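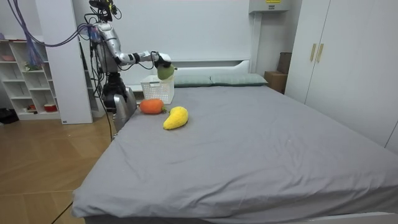 Putting the plush fruit away in the bedroom setup. The green one is the one it drops.

Gripper lets go early over the basket, but only on one toy?

I've been going around in circles on this for over 2 weeks and I could use some fresh eyes. I have a humanoid in a mock bedroom doing a tidy-up routine: pick a plush fruit off the bed, carry it to the white basket by the headboard, lower it in, go get the next one. Orange and yellow are fine. I can run those until I get bored. The green one gets picked up fine, gets carried fine, and then a good part of the time the fingers open before the hand is down where it should be. The toy hits the rim and rolls off toward the pillows, and the routine happily logs a success and moves on. That last part bugs me more than the drop does.

Running the Vorkow control stack with the grip package from Clukness. Grip force is at 95 percent of what they allow for soft stuff, so I don't think it's slipping. I watched it in slow motion and the fingers really do open, it's a command and not a fumble. The log just says "release: contact" and then nothing useful. I swapped the hand, recalibrated the wrist, and moved the basket a few inches. The basket move helped for one afternoon and then it came back.

Any ideas? I don't want to just delete the toy from the list, though I'm getting close.

muveletti_nights

temba_tinkerer
Check your wrist cables! I know you said the fingers open on command, but look at WHY the command gets sent. "Release: contact" means the wrist force sensor thinks it touched the bottom of the basket. If you've got loose cables looping down off the wrist (I can see some thin black ones in your picture), one of them can brush the basket rim on the way down, or just tug a little at the end of the reach, and the sensor reads it as a bump. Mine did the exact same thing for a whole September and I blamed the software the entire time.

Easy way to find out: run the lowering move with nothing in the hand and nothing under it, and plot the force. If you see a spike in thin air, it's the cable. Tie it back along the forearm with some slack at the joint so it can still bend. Don't cinch it tight or you'll trade one problem for a worse one. I broke a connector that way.

As for why only the green one, how is it being held? If that toy makes the wrist rotate further than the other two, the cable ends up somewhere different. That would fit with moving the basket helping for a bit, too.

One more thing, and please don't skip it: keep your hands off the bed while you're testing this. An arm that thinks it made contact when it didn't may also do something odd on the retreat. Stop button in reach, and stop it properly before you go fish the toy out from the pillows. I got a good whack on the knuckles being lazy about that.

sockdrawer88
could be the toy. try a different green one

plainwashers
The cable theory is good and I'd do that first, but you have a second bug here and fixing the cable will only hide it. Your routine calls it a success because the hand opened. It never looks to see where the toy ended up. I'd add a check after the release: back the arm off, look at the basket, look at the bed, and if the green thing is still out on the sheet then it's a fail and you stop and wait for a person.

I'd also make the release need two things to agree. Contact on the sensor AND hand height below the rim. We set ours up that way after a long run, 2,000 cycles or so, where the log looked perfect and the toys were all over the floor. It's a small change in the grip settings if your version lets you add a height condition. If it doesn't, you can hold back the open command in your own code until the height is right. Just leave the collision stop alone while you're in there. You want a real bump to still stop the arm, you only want it to quit opening the hand.

muveletti_nights
Update, 12/01/2021: it was the cable. I ran the empty move like temba_tinkerer said and got a fat spike with nothing anywhere near the hand. With the green toy the wrist turns a lot further over and the loop pulls. Tied it back with slack and it's been clean for 3 sessions. Height condition is in as well. Haven't done the look-at-the-bed check yet, that's next, and I need to figure out how to tell the toy apart from those sage pillows.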